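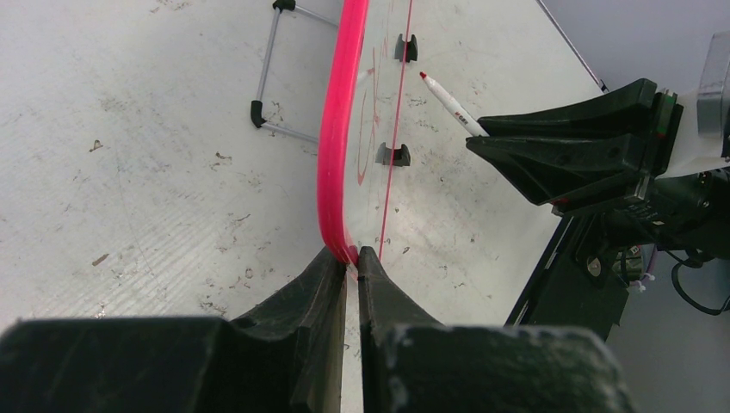

Figure 1. Both grippers at work: one on the whiteboard frame, the other holding the marker.

4. What went wrong in the January trials

The task was to pick up a marker and put it away at the whiteboard using both arms of the Wesent station. One arm steadies the board by its frame while the other moves the pen. We recorded 395 trials in the Hetby lab. Most of the failures were ordinary ones, such as a missed grasp or a dropped pen, and are covered in section 3. This section deals with the one that stopped the project.

4.1 The fault

In two trials the steadying arm did not let go of the frame when the operator pressed the stop button on the tablet. The other arm stopped as expected. The steadying gripper stayed closed and the arm carried on with its last move, pulling the board towards itself. In the first case the board tipped and the operator caught it. In the second the board fell flat and the hardware emergency stop was used. No one was hurt, but a hand had been close to the fingers a moment earlier.

4.2 Cause

We first blamed the grippers, as the pads were worn. Changing them made no difference. The logs from the Kodgate controller showed that the stop message reached the first arm straight away and the second arm 1,115 milliseconds late. Both arms shared one message queue, and force readings from the steadying gripper were filling it up. The queue limit was set to 2,000 messages — a value we had copied from an earlier project without checking it.

4.3 Changes made

Stop messages now have their own channel and are read before anything else. The steadying arm halts if it hears nothing from the controller. We also lowered its pulling force and taped a line on the floor that the operator stays behind while the arms are powered. The Vitale simulator had not shown the fault because it sends no force readings, so we added them.

We repeated the stop test with both grippers loaded and the delay did not come back. We have not tested it with a third device on the network. The worn pads were replaced anyway and the old ones kept for the wear measurements in Appendix B.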